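Norkard and Drulik merger: questions and answers for shareholders and customers

Norkard has agreed to buy Drulik, the maker of household and bathroom care products. The questions below are the ones our investor and customer teams have been asked most often since the deal was announced.

What has been agreed?

Norkard will buy all the outstanding shares of Drulik. The total value is $433 million, paid partly in cash and partly in Norkard stock. The boards of both companies have approved the agreement. It still needs a vote by Drulik shareholders and clearance from competition authorities.

What will I get for my Drulik shares?

For each share you will receive $30 in cash plus a fixed number of Norkard shares. The exchange ratio is printed on the first page of the proxy statement. It does not change if the Norkard share price moves before closing, so the total value of what you receive may go up or down.

What happens to fractional shares?

No fractional shares will be issued. If the exchange leaves you with part of a share, you will be paid cash for that part, based on the average closing price over the last days of trading before the deal closes.

Do I have to do anything now?

No. Please do not send in share certificates at this stage. If you hold your shares through a broker, the exchange will be handled for you. If you hold paper certificates, the exchange agent will mail you a transmittal form after closing.

When is the vote?

The special meeting is planned for December. You will receive a notice with the time, the place and a proxy card. You can vote by mail, by phone or online. Online voting closes at 11:59 p.m. the night before the meeting. Holders of 83 percent of Norkard's voting shares have already given written consent, so there is no Norkard meeting.

What if I don't vote?

Approval needs a majority of all outstanding Drulik shares, so a share that isn't voted counts the same as a vote against. Brokers cannot vote on this item without your instructions.

Is the deal taxable?

The cash part generally is, up to the amount of your gain. The stock part is intended to be tax-free for US holders until you sell. Your own position may be different – please ask a tax adviser. We can't give individual tax advice by phone or email.

Will Drulik still pay its dividend?

Yes, the regular quarterly dividend continues until closing. The agreement does not allow Drulik to raise it or to pay a special dividend in the meantime.

Will Drulik products stay on the shelves?

Yes. Existing orders, prices and delivery terms stay in force. Retailers should keep using their current account contacts and order numbers. Refill and warranty programs are not affected, and coupons already issued will be honored through the date printed on them.
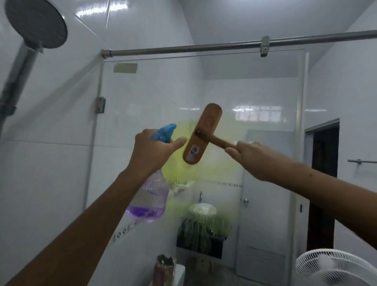
Who will run the combined company?

Tiruwork Mekonnen stays on as chief executive of Norkard. Florian Fankhauser, now chief executive of Drulik, will head a new home care division and report to her. Noémie Leblanc will remain chief financial officer. Drulik will name 2 directors to the Norkard board.

Will there be job cuts?

Some head office functions overlap, mainly in finance, legal and IT. No decisions have been made on individual positions. The Drulik plant in Odach will stay open, and its labor agreements carry over unchanged. Employees should send questions to their own HR contact, not to the shareholder line.

What about the Vik brand?

Vik is part of the sale. Norkard already sells a competing line in several markets, and regulators may ask for one of the two to be divested there. If that happens we will announce it and update this page.
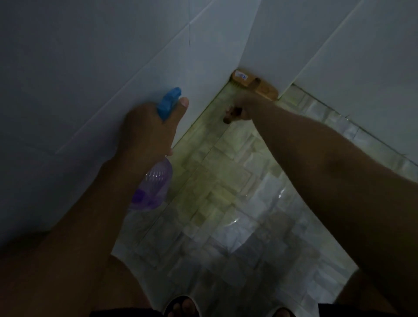
What could stop the deal?

Either company can walk away if the vote fails, if a court or regulator blocks the merger, or if it has not closed by the end date in the agreement. A termination fee is due in certain cases – for instance, if Drulik accepts a higher offer from someone else. The full list is in the section of the proxy statement titled "Termination."

Can I still trade my shares?

Yes. Drulik shares trade as usual until the closing date and will be delisted after that.

Who can I contact?

Shareholders: Kylie Kingi, Investor Relations, Norkard
Retail and trade customers: Tsion Yimer, Customer Accounts, Drulik

Phone lines are open from 9 a.m. to 5 p.m. Eastern time. Please have your account number ready. Copies of the merger agreement and proxy statement can be requested free of charge from Investor Relations.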